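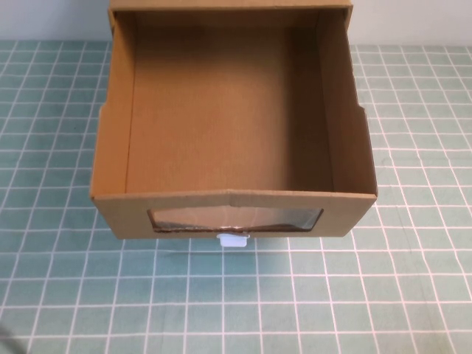 Re: [batine-users] Placement aborts on windowed carton

Farhad,

I have been through the logs from both cells. Comments after the quoted part.

Farhad Rashti wrote:
> Of 100 cycles on the Klinhom cell, 11 ended in a protective stop during
> the lowering move. The arm reports contact while the fingers are still
> well above the floor of the carton. Same program, same payload setting as
> in July, when we had none. I have raised the force limit once and would
> prefer not to do so again. Is this the Numance wrist sensor drifting?

Please put the force limit back where it was. The stops are genuine contacts and the sensor is reading correctly. I compared the zero offset at the start and end of your run and the change is well inside the noise.

All 11 stops show the same pattern: a sideways load building slowly over the lowering move, then a sharp step. Drift would give the slow part without the step. A slow pull followed by a step is what we saw at Prurnura when the cable was dragging on the carton wall and then caught. Sakda Onsri reproduced it there by hand with the drives off.
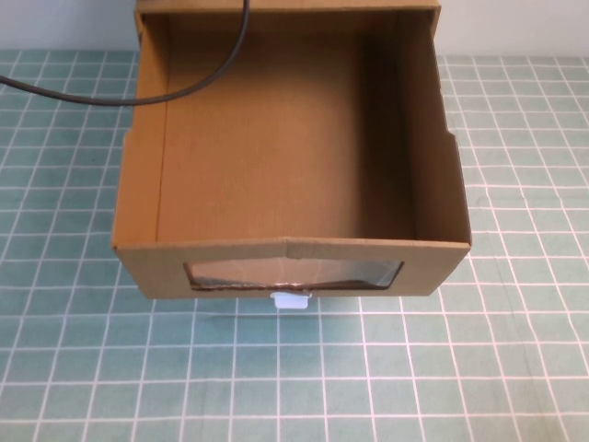

Two things make it worse. The first is cable slack. With too little held back at the last clip, the loop hangs low enough to go over the left wall and into the carton, and the next lowering move takes it down further. The second is the carton itself. The cut edges of corrugated board are rough and the side walls have a step part-way along, so a cable sliding along the rim has something to catch on.

The front window is a separate matter. The film is glossy, and the depth reading across it is unreliable. Version 32 of the Batine planner fits the front rim from those points and can place it too low. Mask the window and fit from the board only. The rim also peaks slightly at the centre crease, so take the highest point as the clearance height and do not average it.

Suggested order:

1. Restore the force limit.
2. Re-clip the cable and jog through the full lowering move at reduced speed, watching the left wall.
3. Add the window mask.
4. Repeat the 100 cycles and send me the raw force files, including the good cycles.

Do not clear a stop from the pendant until someone has looked inside the carton. In cycle 59 the stop was cleared twice without a check and the load rose each time.

Boonmee Paisan has the mask file if you need it.

Getachew Moges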